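Pamwood Shared Workshop, Stokcombe
Fire and electrical walk-round, December
Items with comments. A tick means I looked at it myself. A tick does not mean I was told it was fine.

1. Front door opens from inside without a key
Tick. Stiff at the bottom. I have been told it is the weather. It was stiff in June as well.

2. Escape route clear, front to back
No. Two bikes and a rolled carpet in the rear passage. Moved while I stood there, which proves they can be moved. I will look again without ringing first.

3. Extinguishers in place and in date
Part. The CO2 one by the kitchenette is in date. The foam one has a service label I can't read and a pin that has been painted over. Treat as out of use until someone shows me paperwork.

4. Smoke alarms tested
The log has a test every week in the same pen and the same handwriting, including the week the building was shut. I pressed the buttons myself. Hall and store sounded. Upstairs landing did not.

5. Emergency lighting
Tick for the stairs. The fitting over the back door went out after 19 minutes on test. "It usually lasts longer" is not an answer.

6. Extension leads
No. One lead plugged into another behind the sofa, feeding the heater. The same fault was on my last sheet, marked "resolved".

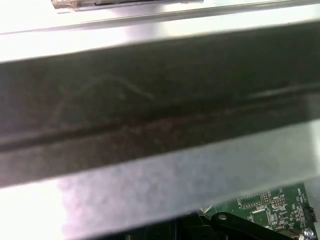
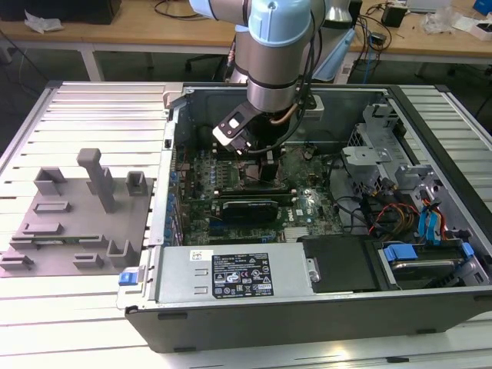 Checked and written up by Antigoni Pappas
Comments to the Stokcombe office, please, and in writing

7. Open equipment on benches
Anything with its cover off should be unplugged at the wall before hands go in. The house rules say so on page 16. I asked three people where the house rules were kept and got three places.

8. Portable appliance labels
Part. The kettle and toaster are labelled. The label on the toaster belongs to a microwave, going by the number in Cletus Nakamura's register. Retest both.

9. Heaters
The fan heater in room 23 has scorch marks on the plug. Taken away. Please don't buy the same model again because it was cheap.

10. Consumer unit
Cupboard unlocked and reachable, tick. Circuit chart is for the old layout and still lists a darkroom. Aileen Manalastas says a new chart is on its way. I have that down from last time too.

11. First aid box
Plasters, yes. Eyewash, out of date. Scissors, missing, and I saw a pair just like them in the post tray.

12. Assembly point
The sign points to the car park, which is now fenced. Leonidas Karamanlidis thinks everyone knows to use the verge. The two newest members did not.

To be put right before the next visit: items 2, 3, 4, 5, 6 and 9. The rest within 25 working days. Send photographs of the finished work, not of the order form.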